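We use cookies to remember your settings. Accept | Manage

Print this page | E-mail this to a friend

Setting up a sorting job with the Pralthorpe two-arm kit

So you've unpacked your Pralthorpe kit, bolted the black rails to a table and now you want it to do something! Sorting small stuff into baskets is a great first job. I've had my kit since February and I still go back to this one whenever I change a setting.

Start with the arms powered off. Push every corner bracket on the rail frame with your thumb, and if one moves, tighten it. Mine had a lazy one at the back and I blamed the software for a whole evening (sorry, Gayan Roy at support).

Next, put your baskets in a straight row across the middle of the table. Cheap plastic mesh ones are fine. I like one odd color in the row so I can tell the arm "blue" and see right away if it got the message.

Now scatter your items in front of the row. Bathroom things are perfect, a mix of little bottles, razors and tubes. Leave a few overlapping, it's good practice.

Open Clemia (the control app that comes with the kit) and:

1. Pick "Home" for both arms and wait.
2. Leave the left arm parked along its rail.
3. Bring the right arm out over the last basket and check for the green light on the gripper.
4. Set the speed to 200. The default is 537 and that's way too zippy for round bottles, they just roll off.
5. Save the pose before you touch anything else!

Then run one item at a time. Thin razor handles are the hard part, so I lower the grip height a hair for those and go back up for the bottles.

Is the kit worth it? I think so. The manual is thin and the cables go everywhere, but I've done some 1,000 picks and I'm still having fun with it.

Comments

Brayan Ticona: Speed 200 fixed my rolling problem, thanks!!

Adhiambo Wanyama: Can you run both arms at once on this job?

Imtiaz Amarasinghe: @Adhiambo yes, but save a pose for each one first. I bumped mine twice. 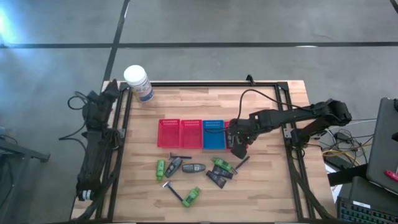
Right arm over the end basket, left arm parked.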